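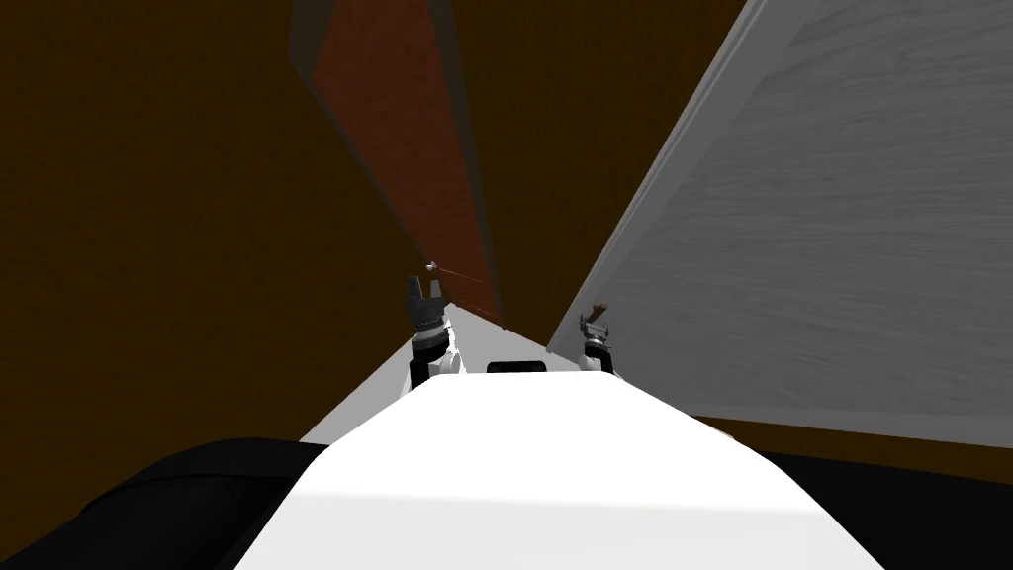

## Re: [sim-practice] Draft rules for two-arm runs in furnished rooms

On 1/13/23, Alistair Pringle wrote:

> All,
>
> The draft is up to version 2 and I'd like to close comments before we send it to the Tavska people. Three things are still open.
>
> Section 4, clearance. The text says the grippers must stay "a safe distance" from furniture. I have had that phrase read to me four different ways.
>
> Section 6, views. Do we require the wrist views to be kept, or only the head view? Storage is the complaint. Grímsdóttir keeps everything, Citutine keeps the head view only.
>
> Section 7, rejects. Who decides a run is bad, and does it get deleted?
>
> Please answer under the section number so I can merge.
>
> Alistair

Alistair, answers by section. I went back through our own set first. We have 277 runs in furnished rooms, and I checked them against version 2 as written.

> The text says the grippers must stay "a safe distance" from furniture.

**Section 4.** I'd drop "safe distance" and give a number. We use 18 mm between any part of the gripper and any fixed object, measured on the collision mesh and not on the visible mesh. The two don't always match, and on cabinets the collision mesh is often a plain box.

There also has to be a separate rule for fixed parts that end up between the open fingers. A post can stand in the gap with neither finger touching it, and a checker that only looks at contacts will pass that. If the jaws close there, the planner thinks it has a grasp. I'd word it like this:

- 4.1 Keep 18 mm from fixed objects on the outside of the gripper.
- 4.2 If a fixed object is between the fingers, the jaws stay open until the arm has backed out. Flag the run.
- 4.3 A run with a contact on fixed furniture is flagged even if the task succeeds.

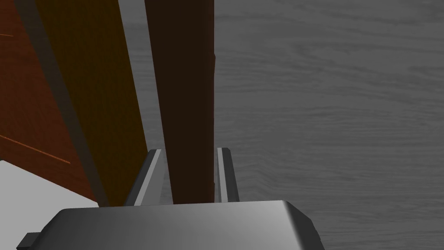
4.3 will be unpopular. It flags a lot of runs that people consider good, and we had the same argument here last May. Flagged doesn't mean thrown out. It means the person training on the data can choose.

> Do we require the wrist views to be kept, or only the head view?

**Section 6.** Keep them. From the head, the far gripper is small and a panel or a door can take up half the view. You can't settle a 4.2 question from that. The wrist view shows what is between the fingers, even when all it shows is a dark brown background and no object.

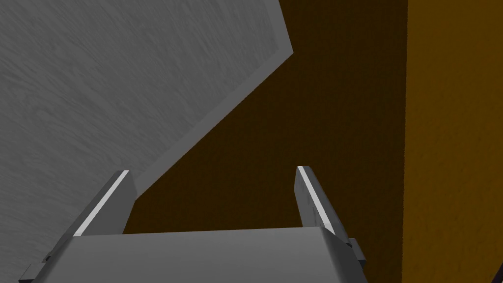

On storage, I'd allow wrist views at a lower frame rate than the head, as long as the timestamps come from the simulator clock and not from the recorder. Herkonico sent us a batch of 200 runs where the left and right views had drifted apart, and we couldn't use the two-arm part of it. One line in section 6 would cover this: all views share one clock, and the file says which one.

Please also add that left and right are always the robot's left and right. It's in the glossary but it needs to be in the section too.

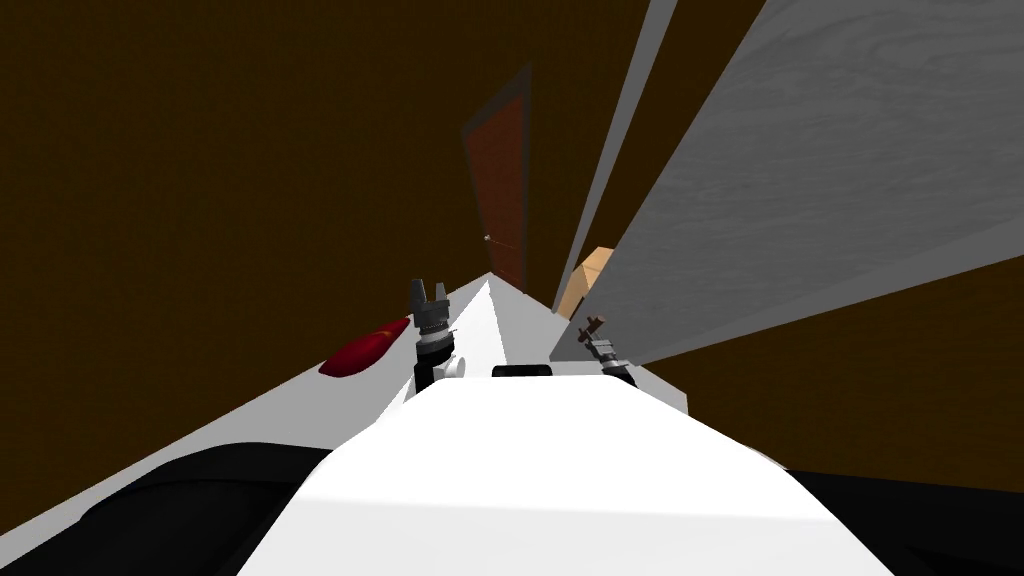

*Head view: both grippers over the white tabletop, red object on the left side.*

> Who decides a run is bad, and does it get deleted?

**Section 7.** The operator can mark a run bad. Someone else confirms it. Nothing gets deleted before the set is released, and after that the reject list stays with the set, including the reason code. "Other" should not be a reason code unless there's a comment with it.

Small one: 7.3 refers to table B, and there is no table B in version 2.

I can write up 4.1 to 4.3 in the draft's format if you want. Somebody else should do the mesh appendix, our tooling is too old to be a good model for it.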